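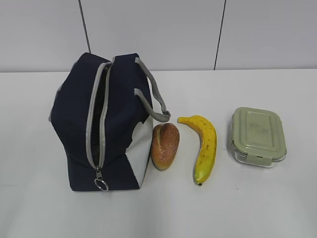 Khaemba cell, fixed camera. Lunch set: bag, roll, banana, lidded container.

Khaemba cell, December, entry started 9:40

Picked up from Beatrice Simiyu's note on the finger offset. Her symptom: gripper closes left of the commanded center, worse after a long run. She had already re-taught the home position and it drifted again, so I left the teach points alone and went to the mechanics.

Checks in order:

Power off, air off, wrist parked over the near side of the table. Tried both fingers by hand. Right finger solid. Left finger had play at the base, side to side only. Pulled the cover. Of the 4 mounting screws on the left finger carrier, 3 turned with almost no effort. No thread damage that I could find. No trace of threadlocker on any of them, so the last swap was done dry.

Cleaned screws and holes, medium threadlocker, torqued in a cross pattern with the small Ilero driver. Left it 30 minutes before loading. Carrier rail wiped and regreased while the cover was off. Old grease was gray but not gritty.

Connector at the wrist camera reseated. The strain relief clip had crept back toward the elbow and the cable was pulling at full wrist rotation. Moved the clip forward one slot. Cable now has slack through the whole range. Do not move it back without checking joint 6 at both limits.

Zeroed the gripper in the Ivness panel, then ran 200 open/close cycles with nothing between the fingers. No faults. Offset at the end matched the offset at the start to the last digit the panel shows. 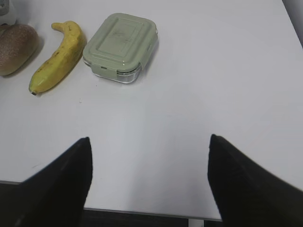
Wrist camera calibration redone after the screws, old file kept with the suffix "pre". The mount sits on the same plate as the left carrier, so any calibration taken while the carrier was loose is suspect. Quick check of the view with the gripper open: both tips are in view at the bottom, one to each side of center, with clear table between them. Banana and green-lidded container are both well up toward the far edge, which leaves the near area free for the touch-off. Loaded the new file and restarted the vision node. It came up on the first try.

Still open:

Threadlocker on the right finger. It is tight today, but it was probably put on in the same session as the left. Pull it and do it properly at the next stop.

Grip force for the container. The current value came over from the Hirwood cell, and the pads there are softer. Start low and step up. Watch the clip tabs on the lid, I don't want a fingertip landing on one.

Bag handle. The grasp point is still set by hand in the recipe. Beatrice wants it found from the fixed camera. Not touching that until the calibration has held for a few days.

Table needs a wipe, there is a speck in the middle of the wrist view. Check that the segmenter does not pick it up as an object.

Spare carrier screws: used none, but the bag in the drawer is down to one set. Order more, same length. The longer ones from the Hirwood kit bottom out before they clamp.

Log sheet on the cell door updated. Next check of finger play before the first run tomorrow, by hand, power off. If the left side moves at all, stop and pull the carrier. Do not re-teach home to hide it.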